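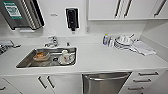 A reader of the July edition of this page wrote that a glass baking dish should never be left in the sink for the next person, however firmly the food has stuck to it, and asked that the guidance say so. The request has been considered. The revised text permits a soak under the conditions set out in section 4 and at no other time.

Category: Shared Spaces > Kitchens and Break Rooms > How-To

Print this page | E-mail this page

Washing Dishes by Hand in a Shared Kitchen

Last revised 25/12/2018

1. Scope

These instructions apply to all occupants of the Palma and Clandow buildings who use the shared kitchens. They cover items washed by hand in the sink. Occupants on the upper floors of Clandow who have access to a dishwasher should follow the separate Fisivo sheet posted inside that kitchen. Baking dishes are to be washed by hand in both buildings.

2. Before You Begin

Remove rings and roll up long sleeves. Check that the paper towel dispenser is stocked and that dish soap is on the counter. Hand soap from a wall dispenser is intended for hands and should not be used on dishes; it leaves a film on glass and does little against baked-on fat.

Scrape all loose food into the trash or the food waste bin. A silicone or plastic spatula works well on glass. Do not scrape food into the sink with the intention of pushing it through the drain. Palma's plumbing has no disposal unit, and most of the blockages reported there have been caused by rice, cheese, and cooking fat.

Liquid fat should be allowed to cool and set in the dish, then wiped out with a paper towel and placed in the trash.

3. Order of Washing

Wash lightly soiled items first and greasy items last. In practice this means glasses, then mugs and cups, then saucers and plates, then flatware, then baking dishes and pans. The water stays cleaner for longer, and mugs do not pick up grease.

Mugs and saucers should be separated before washing. A mug left standing on its saucer traps coffee in the ring at the base, and the stain is difficult to remove after a day or so. Wash the outside and the foot of the mug as well as the inside. On mugs with a printed design, use the soft side of the sponge only. Tea and coffee stains inside a plain white mug can be removed with a teaspoon of baking soda and a few drops of water, rubbed gently with a cloth.

Keep heavy glass apart from cups while washing. Most chips occur when a baking dish slides against a cup in the bottom of the sink.

4. Glass Baking Dishes

Allow a dish that has come from the oven to reach room temperature before adding any water. Cold water on hot glass may cause the dish to break, sometimes several minutes later.

Once the dish is cool:

Add a small amount of dish soap directly to the residue.
Fill the dish with warm water until the residue is covered.
Leave it to stand for up to 50 minutes.
Loosen the residue with a spatula, pour off the water through the drain strainer, and empty the strainer into the trash.
Wash with fresh warm water and a non-scratch sponge, paying attention to the corners and the underside of the handles.
Rinse and dry.

A soaking dish should be placed to one side of the basin, clear of the drain, so that others may use the faucet. The occupant who began the soak is responsible for finishing it and should remain in the building. Overnight soaking is not permitted.

If residue remains after the first soak, sprinkle baking soda over it, add enough water to make a paste, and wait before scrubbing again. No more than 2 soaks should be necessary. Steel wool, knives, and metal scrapers must not be used on glass. Scratches weaken the dish and hold food.

Brown marks along the rim that cannot be felt with a fingertip are baked-on oil. They are harmless and need not be removed.

5. Rinsing and Drying

Rinse under running water until no suds remain. Dry with a clean dish towel or paper towel and return each item to its cabinet. Items should not be left to drain on the countertop. Glass baking dishes are stored on the lowest cabinet shelf, with nothing placed inside them except smaller dishes of the same kind.

6. The Sink and Counter

Lift out the strainer, empty it, and rinse it. Wipe the basin with a drop of dish soap, following the direction of the grain in the steel, then rinse. Dry the basin and the base of the faucet with a paper towel to prevent water spots. Finish by wiping the counter along the raised edge of the sink, where crumbs and moisture collect. Bleach and powdered abrasives should not be used on stainless steel.

7. Supplies and Reporting

Replacement sponges and dish soap are issued by Sastetti Building Services, extension 1117. Report a slow drain or a leaking faucet to the same extension and quote form 284. Broken glass should be wrapped in several layers of newspaper, labeled, and placed beside the trash container, never in it.

Filed under: dishwashing, glass bakeware, kitchen care, sinks

This site uses cookies to remember your building and language settings. By continuing to browse, you accept their use.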